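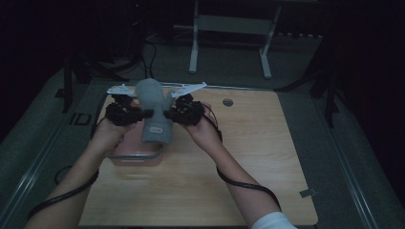 1/ My grandmother-in-law, Ermelinda Godinho, knit socks for 29 winters and gave away nearly all of them, and I have been meaning to write down what she taught me before I forget any more of it. So, a thread! Get yourself a coffee, I do go on.

2/ First thing: she never trusted a pattern for the foot. She had you stand on a piece of brown paper in your bare feet, drew around you with a carpenter's pencil, and wrote your name on it. Mine still says "Vitória's husband."

3/ She washed wool in water you'd happily put a baby in, with a little plain soap, and she never wrung it. You press it, you roll it in a towel, you lean on the towel while you tell somebody a story. Then flat, away from the stove.

4/ Heels! She always worked a thin nylon thread in with the wool at the heel and nowhere else. I asked about the toes once and she looked at me as if I'd asked about the hat. 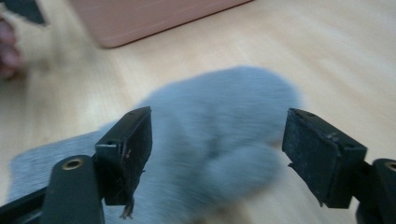
Gray and fuzzy, the best kind.

5/ Darning. She used an old light bulb inside the sock (Glória Matos swears by a lemon, and the two of them could argue about it for a whole afternoon). Start well outside the hole, where the wool is still strong, and leave a tiny loop at each turn so it has room to shrink.

6/ She kept 17 balls of leftover yarn in a biscuit tin and matched nothing. I have a brown pair with a bright orange patch on one heel and I've worn them to two weddings - under good shoes, but still.

7/ I'm on my fourth pair now. One foot of pair number three would fit a horse. Vitória wears them to bed anyway, bless her.

8/ If your family had a sock person, I'd love to hear how they turned a heel. I'm back at mine in September, once it's cool enough to have wool in my lap.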